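Semside Play Kitchen, Unit 2888 – Gallery and Notes

Clorkness Toy Library, large items section
Page updated Mar 30, 2024

Unit 2888 is a Semside play kitchen with a counter, a stovetop and a sink. It is kept as a fixed item and does not go out on loan. The smaller pieces used with it can be borrowed separately under their own numbers. The notes on this page cover the worktop and what is normally kept on it, along with setup, cleaning and storage. Members who own the same kitchen have asked for the setup details, so these are given in more length than on our other gallery pages.

Worktop

The countertop is white and marks easily. Crayon and washable marker come off with a damp cloth and a drop of dish soap. Ballpoint does not come off completely. Do not use scouring pads or powder cleaner on it. Two earlier units were dulled this way and the dull areas now hold dirt.

The stovetop is glossy black, with the burners and the control panel as printed graphics. Tape should not be placed over the graphics. If tape has been used, warm the back of it with a hair dryer on the low setting and pull slowly, keeping the tape flat to the surface.

A real metal pot is heavier than most toy pots and will scratch the gloss if it is dragged. Fine scratches are visible under side light and cannot be polished out. We accept this as normal wear. Members who mind it can lay a round of thin felt under the pot, cut slightly smaller than the base so that the edge does not catch.
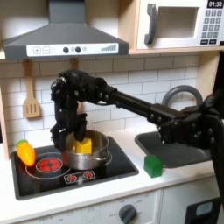 Cookware is listed under Skallon, which is our shelf name for all metal pots and pans whatever the maker. Everything on the Skallon shelf has been checked for rolled rims and firm handles. A handle that turns or clicks when pressed with a thumb is a reason to return the piece to the desk, where it is either tightened or withdrawn. The pots are washed by hand. The dishwasher at this site leaves a white film on stainless steel that then has to be removed with vinegar.

Blocks are listed under Pinto. They are mixed in from several older building sets and are used with the kitchen as bread, cheese, soap, packages or anything else the game requires. House shapes are the most popular for the pot, possibly due to the pointed top, which gives small hands an edge to hold. Each block must be too large for the small-parts cylinder before it is added to the bin. Blocks with lifting paint or a split corner are taken out and are not repaired.

Toy vegetables are kept with the kitchen and not with the Pinto bin. They have more ridges and leaf detail than the blocks and take longer to clean. Use a soft toothbrush and lukewarm water, then stand them upright to drain. Leafy tops should not be used as handles when pulling a piece out of a full box. On older pieces the top is a separate part and the joint gives way before anything else does.

Sink and faucet

The basin is dark gray and recessed into the counter. It is for dry play only. Water gets under the rim of the basin and from there into the cut edge of the board, which swells and does not go back to its original thickness. Blue paper strips or a folded cloth work well as water and can be shaken out at the end of the day.

The faucet is a tall arch and is the part most often used as a grab point when the kitchen is moved. It is not built for this. Lift from the underside of the counter, with one person at each end, and turn the unit before it goes through a doorway. If the faucet has become loose, the nut is reached from below through the cupboard. Tighten it by hand and then a quarter turn with a wrench. Any more than that will crush the washer.

Back wall

The wall behind the counter is covered in white subway tile with light gray grout. It stays clean with a dry cloth. Grout lines in the splash area of a real kitchen need sealing, but this is not required behind a play unit. Suction hooks hold on the face of a tile if they are kept clear of the grout. Place them low enough that children do not have to climb to reach them.

Setup notes

The library building dates from 1921 and the floors are not level. The unit was therefore packed at the front left foot with thin rubber shims. Check with a marble on the counter: it should stay where it is put. A unit that leans forward will shed its round pieces onto the floor in the first few minutes of play.

Leave a gap behind the unit wide enough for a flat hand. Pieces that fall down the back can then be reached without moving it.

Assembly takes around 8 hours for one person working from the original sheet, and much less for two. Most of the time goes into the doors. Fit the hinges loosely, hang both doors, set the gap between them, and only then tighten the screws. The sheet gives these steps in a different order and the doors rub if it is followed – we have assembled the same model twice and had the same result.

Storage

Pots are stored upside down and are never stacked with blocks inside, as blocks chip when the pots are carried. Vegetables go in the ventilated box. The Pinto bin stays on the lower shelf, with the lid on, and should not weigh more than 11 pounds when full.

Spare washers, hinge screws and one roll of felt are kept in the drawer marked Semside. Members may take felt without asking. Screws are signed out at the desk, as the size is hard to replace locally.

Related pages: Skallon shelf list. Pinto bin contents. Moving large items. Cleaning schedule for March.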